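Stop Throwing the Cleaning Cloth Away

Opinion, by Bożena Szewczyk
7 February 2024

Our building goes through 3000 cleaning cloths a year. I know the figure because I place the order. Most of them are used once, on one counter, and then go into the trash.

I think we should stop doing this. A thin cloth looks like something meant to be thrown out, and people treat it that way. They pull one from the pack, wipe up a coffee ring and drop it in the can. Nobody would do that with a dish towel from home.

I kept a pack at my own desk last April and washed each cloth by hand with a little dish soap. The worst of them lasted 9 washes before it tore. They came out wrinkled and fuzzier than new, and they still wiped a counter fine.

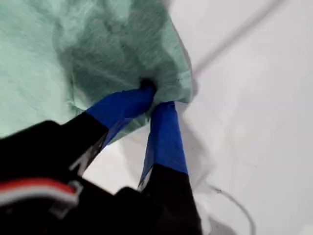 Facilities and Supplies, Zevville Office

A soft mint-green cloth full of creases is still a cloth. Wrinkles are the reason I hear most often for tossing one, and it is a poor reason. Folding takes a few seconds. A cloth folded in four also gives you several clean faces to work with, while a bunched one gives you whatever side happens to be down.

Some coworkers say that reusing cloths spreads germs. That is a fair point for restrooms and for anything that has touched raw food, and I would keep throwing those out. Desks, shelves and windowsills are a different matter. Rinse the cloth, wring it, hang it up and let it dry all the way before using it again.

The other complaint is that washing is somebody's job and we have no one to do it. The Sadowski floor put 2 hooks and a small rack over their sink, and people there rinse their own. Their last order was 54 cloths for the whole season.

I am asking for the same rack on every floor. I would also move the packs out of the open bins and into the cupboard, so that taking a new one means opening a door.

Recent items
Modico hand soap: refill dates
Where to return Cestar spray bottles
Sink rack request form
Kitchen cupboard labels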